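Home > Kitchen and Household > Food Storage

Thread: Does sorting fruit by ripeness really make it last longer?

fendberg_fan
Posted 2026-10-03
My sister-in-law swears by this. She comes home from the market, spreads everything out on the bed, and sorts it onto plates: eat now, eat later, keep away from everything else. Says she hasn't thrown out a plum in 5 years. I find that hard to believe. I throw out plums constantly and I'm not a careless person. Is there anything to it, or is it one of those habits that feels useful because it takes twenty minutes?

Parveen Chaudhry
The bed?

fendberg_fan
Yes, the bed. Her counter is tiny and she likes to see it all at once. The bed isn't my question.

McIver_A
There's a bit of truth in it and a lot of wishful thinking. Ripe fruit gives off ethylene, and ethylene pushes some other fruit along. Plums, yes. Peaches, yes. Citrus mostly doesn't care. So moving your tangerines to their own plate does nothing much for the tangerines. What kills those is one with a soft spot going moldy at the bottom of the bowl and the mold spreading to whatever it touches.

Ginette Charpentier
I have to disagree with part of that. I've kept tangerines on their own for years and they do better. Mixed in with the plums they go soft in a week.

McIver_A
They do better because you're looking at them more. You handle each one, you find the bad one early, you toss it. Same result if you'd picked through the mixed bowl.

Ginette Charpentier
Fine, but then sorting works. You just don't like the reason it works.

McIver_A
I don't like people buying things because of the reason. Look up the Suvarna fruit keeper and tell me that's worth what they charge. It's a box with a sachet in it.

Siham S.
I had the Suvarna box. I also had the Dirnard one with the vents. Both went to the thrift store. The pears inside went brown at the same speed as the pears outside, as far as I could tell, and I was rooting for the box.

What I do now is a plate. Oval one, with a rim, so things don't roll. Green stuff at one end and anything with color in it toward me. When I want a piece of fruit I take the nearest one. I don't claim it makes anything last longer. It stops me from grabbing the nice firm plum while the soft one sits there. 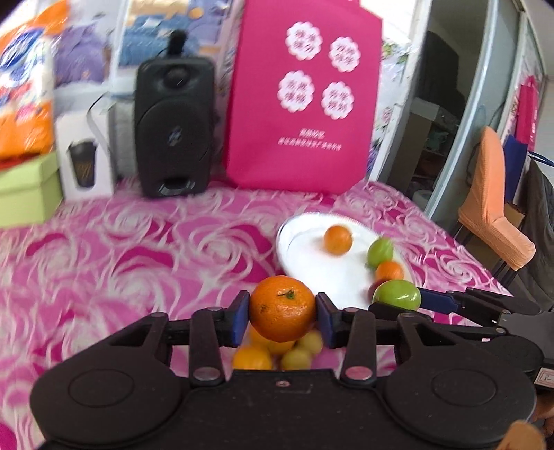 The other thing is size. Those little yellow-green ones get lost under bigger fruit and you find them when they leak. I keep small fruit off to the side in its own pile now, and that made more difference than any box did.

diep_lo
Agree about the small ones. Disagree about color. Plenty of plums are green when they're ready, and I've had tangerines with green skin that were perfectly sweet. If you go by color you're going to leave ripe fruit sitting and eat the sour stuff first. Press gently near the stem. For tangerines go by weight in the hand. Light ones are dried out inside no matter how orange they look.

Siham S.
I know my own plums, thanks. But point taken on the tangerines.

Parveen Chaudhry
Pressing near the stem is how you get bruised plums. Everyone in the market has already pressed it before you. I'd say smell it and leave it alone.

diep_lo
Smell tells you nothing if it came out of cold storage.

fendberg_fan
So far I've got: sort it, don't sort it, go by color, don't go by color, squeeze it, don't squeeze it. What about the fridge?

McIver_A
Plums in the fridge once they give a little, not before. Put them in hard and they can turn mealy. Tangerines in the fridge any time, loose in the drawer. Don't wash any of it until you're going to eat it. You'll get more out of that than out of plates.

Ginette Charpentier
Cold tangerines have no taste. I'd sooner lose 2 out of a bag than eat them all cold.

McIver_A
Take them out an hour before?

Ginette Charpentier
I don't plan my tangerines an hour ahead.

fendberg_fan
OK. I'm going to try it with the next bag of plums, half on a plate and half in the usual bowl, and I'll pick through both every morning so McIver can't say I was only looking at one of them. Still don't buy the 5 years.

Parveen Chaudhry
Ask her how many plums she buys. My guess is she just doesn't buy many.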